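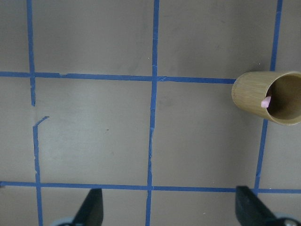 The bamboo cup on its side, with something pink still inside it.

I have been helping out with a student robotics club for two years now, and I have an opinion that gets me in trouble at every planning meeting: more student robot projects should be about cups.

I mean it! Cups, mugs, a straw, a rack to hang things on. Our club spent this whole season on a project the students named Suvum (I've asked what it means and gotten a different answer every time), and the entire job is to get two arms to tidy up some drinkware on a table. That's it. There is no arena and no smoke machine. When Retno Teoh presented it to the parents in November, one dad asked her, very kindly, when the real robot part was going to start.

I understand where he's coming from. I grew up on the kind of competition where machines throw balls and ram each other, and I loved it, and I'd go watch one tomorrow. But I've also seen what those seasons do to a club. Four kids build the thing, one kid drives it, and everybody else paints the banner. Then it breaks in the second match and the bus ride home is very, very long.

With the cups, everybody gets a job and everybody gets stuck, usually on something they assumed was easy. Take picking up a cup. You'd think you could just tell the arm to close its fingers and be done with it. Do you go for the rim or squeeze the sides? How hard? What if the thing is tipped over? Gilang Kwok wrote two pages in his notebook about tipped-over cups alone, with arrows, and I would put those pages up against any science fair board I've ever judged.

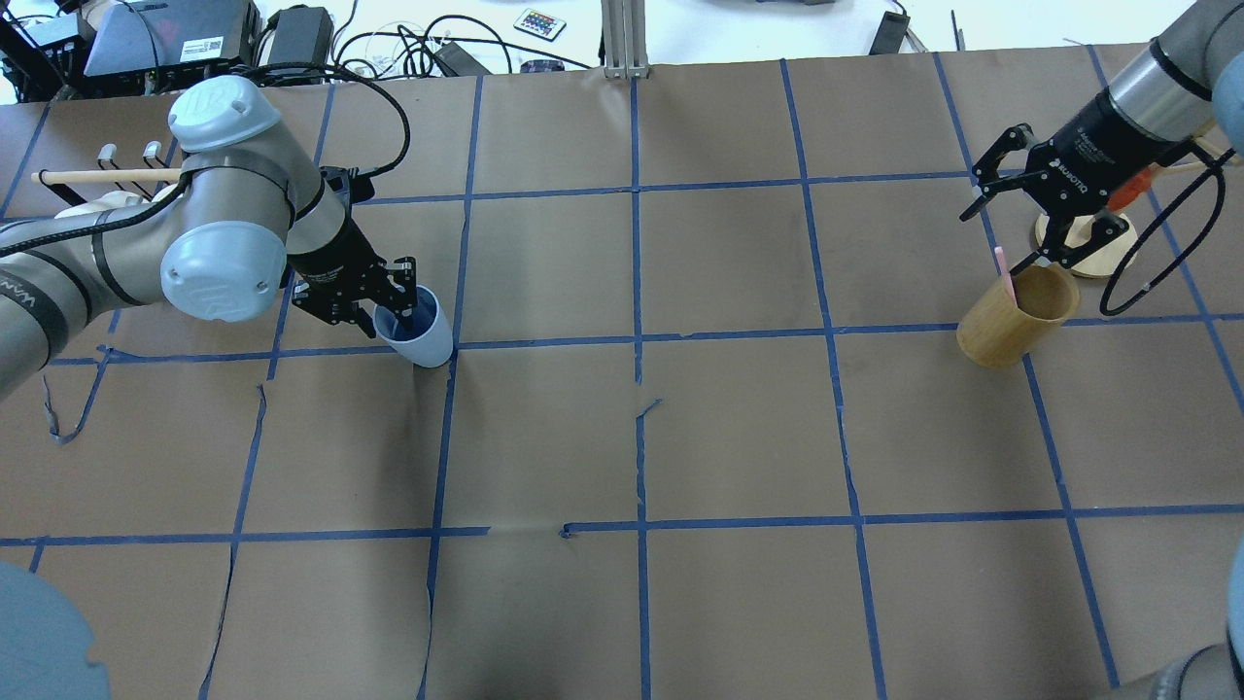 Left arm on the white cup, right arm open beside the wooden one.

Two arms make it harder, of course, and this is where I part ways with my friend Shirley Lévesque, who coaches over at Wurberg and thinks we should have started with one. Her argument is that beginners need a win early. Fair enough. Mine is that the second arm is what gets the students talking to each other. If you're writing the moves for the left side and I'm writing them for the right, we have to sit down and agree on who goes first and who stays out of the way. I've watched kids who barely said hello all fall argue happily over that for an entire afternoon.

Then there's the tape. Oh, the tape. We lay out a grid in blue painter's tape so that everyone can say "second row, left of the middle line" and mean the same place. It's crooked. It tears, and the torn bits curl up, and somebody always wants to pull it all off and start over with a ruler. I vote no every time. A kitchen table at home isn't laid out with a ruler either, and I'd like our students to write programs that can put up with a little mess.

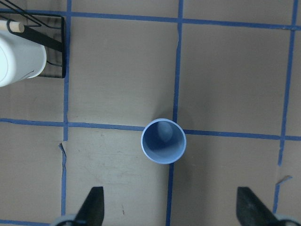
What it costs, and what it doesn't

People hear "two robot arms" and figure I'm about to tell them to spend money they don't have, so let me be fair about this. The arms are the expensive part. We share ours with other groups, and we couldn't do it otherwise. But what the students handle all season, the stuff that wears out and gets dropped and gets sat on, is cups and tape and paper. A club with no arms at all could do half of this with cardboard grippers on sticks, and Jailson Meireles has his youngest group doing just that. They love it.

Compare that with the Moges league, where our old team used to play. The entry fee was 1000 dollars before we'd bought a single bolt! I'm not saying it was a bad league. I'm saying I could buy an awful lot of cups.

The other complaint I get is that it's boring to watch. Well, sometimes it is. An arm reaches over, stops, and waits for a kid to scroll back through her code. Herman Oei brought his grandmother to our open house and she pulled up a chair right by the table and wouldn't budge – she wanted to know what each cup was for and which one was next.

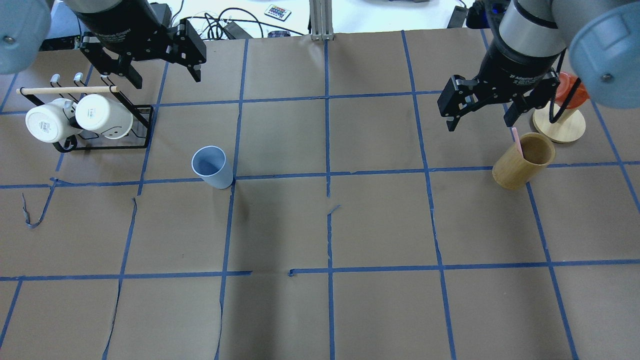
Mugs on the rack, blue cup in the second row, straw in the wooden cup.

I'll admit the mugs are my favorite. Hanging a mug on a rack is something I do every night with my mind on something else, and I never gave it a thought until I had to help a fourteen-year-old explain it one step at a time. Which way does the opening face? Where's the hook when you can't see the hook? She had better questions than I had answers, and I went home and stood at my own sink hanging the same mug over and over until my husband asked if I was all right.

So if you run a club and you're planning next season, skip the catapult for one year. Go look in the kitchen cabinet. Shirley says she'll try it at Wurberg if I come over and help lay the tape, and I've told her I will, as long as she leaves the ruler at home.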